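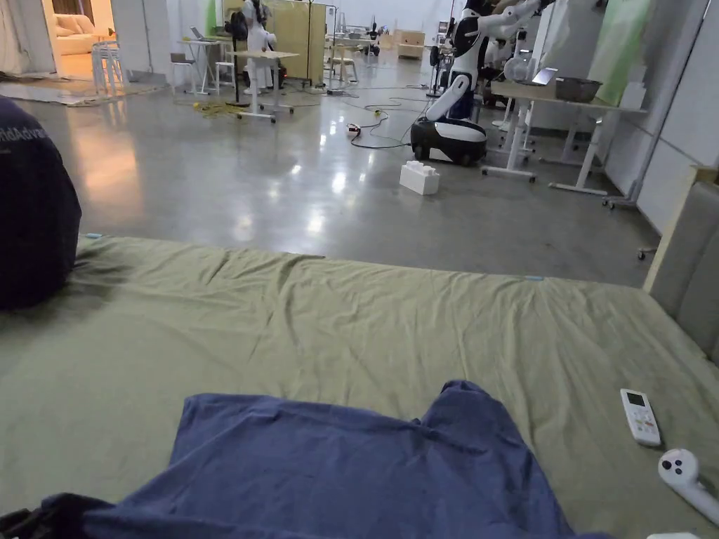

Reading time: 4 minutes

Linen and Bedroom Care: Gallery from the Pandthorpe Household Skills Program

The Pandthorpe Household Skills Program is offered each year by the Sepp Centre for Home and Community Living. It is intended for adults who are setting up a household for the first time, for those returning to independent living after a period of care, and for support workers who assist them. The bedroom unit is the second of four in the program and deals with the bed, the clothing and small articles that collect on it, and the floor and surfaces nearby.

This page accompanies the printed workbook for the bedroom unit. The notes are arranged in the order in which the work is taught. Participants who missed a session may use them to catch up before the December review.

The bed before tidying

The gallery opens with a bed as many of us would recognise it at the start of the day. The olive-green sheet is loose over the mattress and heavily wrinkled, and a crumpled navy-blue cloth has been left along the near edge. A white air-conditioner remote control lies on the sheet in the lower right, beside a grey upholstered headboard with a light wooden frame.

Participants are asked to look at a bed in this condition for a full minute before touching anything. The purpose is to decide what belongs on the bed, what belongs elsewhere in the room, and what belongs in another room altogether.

Clearing the surface

Small articles come off first. Remote controls are the most frequent item recorded in our home visits, followed by chargers and reading glasses. The unit recommends one fixed place for each, within arm's reach of the pillow. A shallow tray on the bedside table is sufficient. Air-conditioner remotes should not be left in the bedding, where a button may be pressed during the night and the battery cover is easily lost.

Cloths and clothing are dealt with next. Each piece is picked up, opened out fully and checked before it is sorted. A crumpled item is never judged by its outside, as a stain or damp patch may be hidden in the folds. Clean items are folded on the bed once the sheet is straight. Items for washing go directly to the hamper.

Straightening the sheet

Long diagonal wrinkles, such as those running across the green sheet, usually mean that the fabric has been drawn toward one corner. Pulling harder on the nearest edge will seldom correct this. The instructor, Aušra Zariņš, teaches participants to release the sheet on all sides, find the centre fold, and work outward from the middle with flat hands. Corners are tucked last, beginning at the head.

A fitted sheet that continues to slip may be the wrong depth for the mattress. Participants should measure the mattress at its side, including any topper, and bring the figure to the next session. Replacement sheets are available for loan from the linen cupboard at the Ploleck Street rooms.

Headboards and other upholstery

Padded headboards collect dust along the seams and where the panels meet the frame. A soft brush attachment is used once a month, drawn downward. Wooden sections are wiped with a barely damp cloth and dried at once. Spray cleaners are not recommended on fabric panels unless the maker's label permits them.

The floor around the bed

Polished concrete is simple to maintain but shows every mark under overhead lighting. Participants sweep toward the door, then mop with clean water and a small measure of neutral cleaner. Cords on the floor – whether for lamps, fans or chargers – are gathered to one side before mopping begins and should never cross the path between the bed and the door. Power strips are lifted clear of the floor for the duration of the work and returned only when the surface is dry.

Workbook and enrolment

The workbook contains 21 exercises, of which the first four may be completed at home without supervision. In the past year 258 participants finished the bedroom unit, and Zenthorpe Community Fund has met the cost of printing a further 1,000 copies.

Enquiries about enrolment, linen loans or large-print copies should be directed to the program coordinator, Elīna Dambrauskienė, at the Sepp Centre front desk. The desk is open from 9 a.m. and closes at 4 p.m.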